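Levstead Demo Bay – Start-of-Shift Safety Checklist, with my comments
Print this page | E-mail this page
Last updated: Nov 28, 2024

Filled in by Heather Baird. Haruna Takagi gets the copy. Yes, I write too much in the comments box, I know!

1. Floor and walkways – NEEDS WORK
Hazard tape is down by the table and still sticking well. The cables are my usual gripe (sorry, Haruna). I'd like covers on anything a person steps over while walking backward, and we all walk backward in there sooner or later.

2. Hand-held grippers, tethers – OK
Tug test on both leads, no wiggle at the plug. Start with the slack on the outside of each wrist or you'll spend the whole demo fighting it.

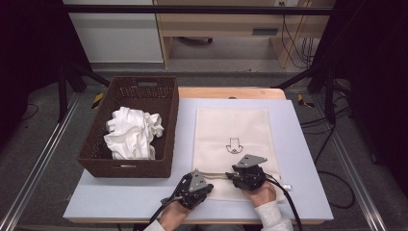 I also want folks to keep their elbows in on the drawstring task. Pulling a cord tight with two grippers is a nice slow motion when you do it right, and the Trolteo policy learns a lot better from slow. If you yank, start the take over.

3. Sleeves, rings, lanyards – OK
Sleeves are fine if they're snug at the wrist. Lanyards come off, mine included.

4. Operator breaks – NEEDS WORK
The rule is 5 minutes off after every set, and I caught myself skipping two. We're chasing 2000 laundry demos for Forsberg and we have around 1000, so I get the temptation, but tired hands make sloppy data.

5. Jaws and pinch points – OK, one comment

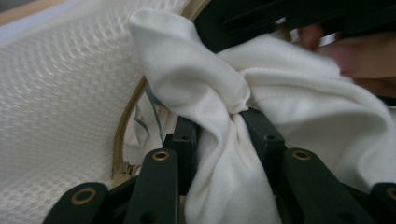
Pinch points are the item I'd read twice if you're new. Squeeze each gripper empty first and feel for grit or a sticky link. Soft cloth is the sneaky stuff – it bunches up and twists between the two inner posts, and then your free hand wants to go in and help. Keep those fingers out on the loose folds, well away from the posts, and open the jaws before you untangle anything. Watch for zippers on the hamper rim too, I don't want a jaw closing on metal teeth.

6. Remote station stop button – OK
Pressed it, the Fleltevico arm stopped, reset it, pressed it again. Please do both presses!

Still open from May: cable covers (item 1) and a second stool.

We use cookies to remember your print settings. Accept | Decline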